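Home | Manuals | Trodmont Series | Parts | Contact

Section 3 — Solution tank, squeegee and first run

Last updated November 2024

Read the battery section first if the machine is new out of the crate. Don't skip it. Covers the Trodmont walk-behind scrubber, both deck widths. Where the wide deck differs, there's a note.

CAUTION: Key off and key out before you lift the deck or put hands near the brushes.

3.1 Filling the solution tank

1. Park on level floor. Key off.
2. Open the front fill cap. Leave the strainer in.
3. Fill with clean water to the line on the sight tube. Wide deck holds 90 liters, standard deck holds 80.
4. Add cleaner last, at the rate on the cleaner label. Low-foam only.
5. Cap back on, hand tight.

NOTE: Never use bleach or solvent cleaner. Damages the seals and the solenoid valve, and the warranty does not cover it.

3.2 Fitting the brushes

1. Raise the deck with the foot pedal until it latches.
2. Line up the three lugs on the brush with the slots in the drive plate.
3. Push up and turn until the spring clip snaps over. Tug it down to check.
4. Same again on the other side (wide deck only — standard deck has one brush).

Pads go on the Resov pad holder, same lugs. Center the pad or it will wobble and throw water. Swap worn pads early, a thin pad lets the holder touch the floor and marks vinyl.

3.3 Squeegee

1. Loosen the two knobs on the bracket. Slide the squeegee assembly in from behind, tighten the knobs.
2. Push the vacuum hose on to the squeegee port all the way.
3. Lower it and roll the machine forward a couple of feet. Rear blade should bend back evenly along its whole length.
4. Middle up, ends down: turn the tilt knob clockwise a little. Ends up, middle down: counter-clockwise.
5. Re-check after any blade change.

CAUTION: Raise the squeegee before you back up. Reversing with it down folds the blade under and can tear it of the clamp.

3.4 First run

1. Key on. Wait for the battery gauge to settle.
2. Lower the squeegee, then the deck. Vacuum starts on its own.
3. Set solution flow to 2. Smooth tile rarely needs more. Rough concrete, try 3.
4. Squeeze the drive lever and walk at a normal pace. Overlap each pass by a hand's width.
5. Streaks? Lift the squeegee, wipe the blade, check for grit. Still streaks, go back to 3.3.
6. At the end of the last pass shut off solution first and keep going with the vacuum on until the floor behind is clear.
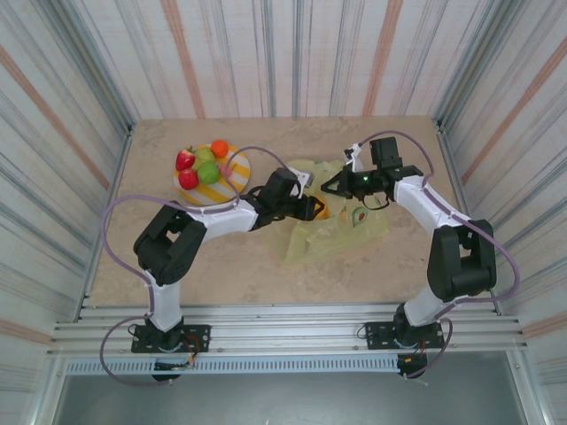

Fig. 3-4. Two arms on rail, grippers over plastic bag.

3.5 After use

1. Drain the recovery tank by the rear hose. Keep your face away from the end when you pull the plug.
2. Rinse the tank and the float screen. A clogged float screen cuts suction and it's the most common service call we get.
3. Take brushes off. Don't leave the deck sitting on them over night, the bristles take a set.
4. Leave both tank lids open to dry.
5. Put on charge — see battery section.

NOTE: Horgan floor sealers need a full cure before machine scrubbing. Check the sealer sheet.

Spare blades and clips: ask for the Clastus kit, state deck width. Corrections to this section go to Ermira Stojanović, parts desk. Wiring questions to Idris Trevor.

2 comments | 3 shares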